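Pasar por caja una cesta de compra pequeña

Esta guía vale para el lector de sobremesa Drevent con el programa Grilport, versión 116. Antes de empezar, abra una sesión nueva y compruebe que el contador marca 0.

1. Coloque el lector al fondo de la mesa, con espacio libre delante.
2. Deje la cesta a la izquierda y reserve la derecha para lo ya leído.
3. Saque los artículos de uno en uno.
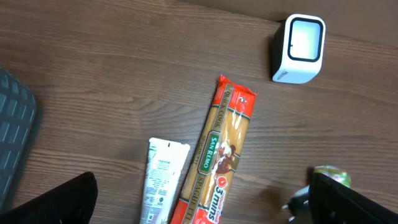
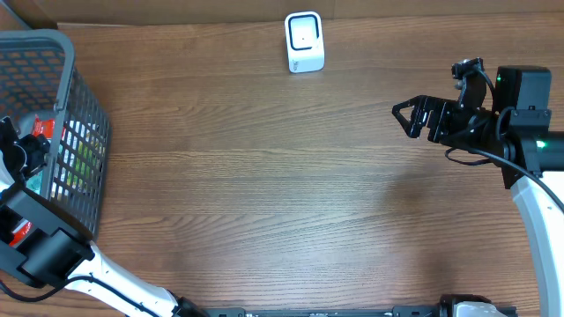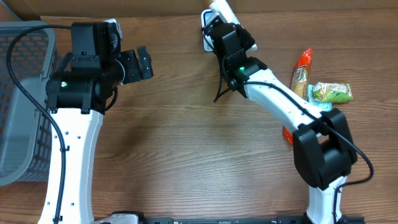
Los envases flexibles dan más errores de lectura que las cajas, por los pliegues del plástico. Estire la zona del código con dos dedos antes de acercarla. En un paquete largo y transparente, como el de espaguetis San Remo de la primera foto, localice primero el código y gire el envase hasta dejarlo paralelo a la ventana. Distancia de lectura: 40 mm.

4. Si aparece el error 708, retire el artículo y repita la lectura.
5. Si persiste, teclee el código a mano y pulse Intro.

Al terminar, compare el contador con el tique y cierre la sesión. La cesta vacía vuelve a su sitio.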